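August
By Thư Dương
6 min read
Last updated: 4:15 p.m.

I got a ticket in the mail for driving 41 in a 30 on Isdale Avenue, and I was guilty, and I would like to complain anyway.

I want to be clear about the guilty part. I have seen the photo. It is my car, my plate, and a blurry forehead that my own mother would pick out of a lineup. I was going downhill past the tire shop, singing, and I wasn't looking at the speedometer. Forty-one is too fast for that street. There's a crosswalk by the library that people use without much faith. If an officer had pulled me over I would have said yes sir, sorry sir, and gone home feeling like a criminal for one evening, as the law intends.

What I got was an envelope. It came nineteen days later, from a payment processing center in another state, and it said I owed the city of Lerum 80 dollars. I could pay by card, for a convenience fee. I could pay by check. I could also contest it, and the instructions for contesting it were on the back, in gray, in a type size I associate with shampoo.

Now, I'm told that I have nothing to complain about, because I did it. This is the argument you hear at every council meeting, usually from Councilman Halás, who has said "don't speed and you won't get a ticket" so many times that it ought to be on the welcome sign. It's a good line. It's also an answer to a question I didn't ask. Whether I was speeding is one matter. Whether the city should be running its traffic court like a magazine subscription is another, and I think a person can be wrong about the first and still be allowed an opinion on the second.

So let me tell you how contesting works, because I did it, partly on principle and partly because I had a free morning.

You fill out a form and mail it to the same center that wants your 80 dollars. They send you a hearing date. The hearing is in the annex behind the courthouse, the low building where you used to go for dog licenses. There is no judge. There is a hearing officer, who is a lawyer under contract, and there is a monitor that shows your violation. The officer who reviewed the violation isn't there. Nobody from Urnus, the company that owns the cameras, is there either, so if you have a question about when the thing was last calibrated, you may direct it to the monitor.

I was number nine that morning. The man ahead of me had sold his car in the spring and had brought the bill of sale. He had also brought it last time. The hearing officer was polite about it and told him the record hadn't been updated yet and that he would need to come back. He'd taken an unpaid half day for each trip, and I'm no accountant, but I believe he had now spent more than 80 dollars proving he didn't owe 80 dollars.

Then there was a woman whose ticket had gone up because she'd missed the deadline, and she'd missed the deadline because it went to an address she'd left. With late fees and the collection charge it stood at 450. She wasn't arguing that she hadn't been speeding. She wanted to know if she could pay the 80. She could not.

I've sat in real traffic court twice in my life (I told you I sing in the car), and it's no palace. The benches hurt and you wait until noon. But there is a human being up front with the power to say "oh, come on," and in my experience judges say it fairly often. They look at the man with the bill of sale and they say go home. They look at the 450 and they knock it down, because they can see her face and hear how it happened. All that common sense is technically a leak in the system. Urnus has patched it.

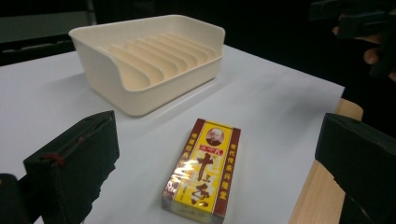 The defenders say that the cameras have slowed people down, and they may be right. I have slowed down. I now go past that tire shop like I'm carrying soup. But if slowing people down is the goal, you'd think the city would be happy when the tickets dropped off, and I've been to the budget session, where nobody looked happy. The cameras wrote 800 tickets in their first full month and 174 in the most recent one. By any sane reading that is a triumph. It was presented on a slide titled "Revenue Shortfall," and the discussion afterward was about where to put two more.

That slide bothers me more than the ticket does. A fine is supposed to be a punishment, and a city that needs its punishments to come in on schedule has gotten itself into a strange spot. It has to hope you'll misbehave, and it has to hope you'll do it in reasonable numbers, at a location with good sight lines. I don't think anyone on the council is a crook. I think they signed a contract with a monthly fee in it and then found out what a monthly fee is.

I asked Yu-ting Hsueh, who handled traffic cases here for years before she got tired of them, what she would change. I expected a speech about the Constitution. She said they should put a judge in the room one morning a month and let that judge waive the late fees. She also said the notice should be mailed within a week, while you can still remember the drive. Then she said the print on the back should be bigger, and she was a little heated about that one.

I'd take all three. I'd add that the money ought to go somewhere the city can't miss it when it's gone, like repainting that crosswalk by the library, which has faded to more or less a rumor. Put it in a jar for crosswalks, and if the jar is empty one year, fine, we must be driving well.

I know how this sounds coming from someone who was doing 41. Several people have already pointed it out to me, one of them at the pharmacy. But if only the spotless get to talk about how courts treat people, it's going to be a short meeting, and I don't think Councilman Halás can come either, having ridden with him.

My own hearing took under four minutes. The hearing officer showed me the photo and asked if that was my vehicle, and I said it was. He asked if I had anything to add. I said I thought the deadline on the notice should be easier to find, and he said that was outside the scope of the proceeding, and I said I figured. He found me liable. There's no "guilty" in that room, only liable, so I suppose I've been using the wrong word since the top of this column.

I paid at the window on the way out. The convenience fee still applied.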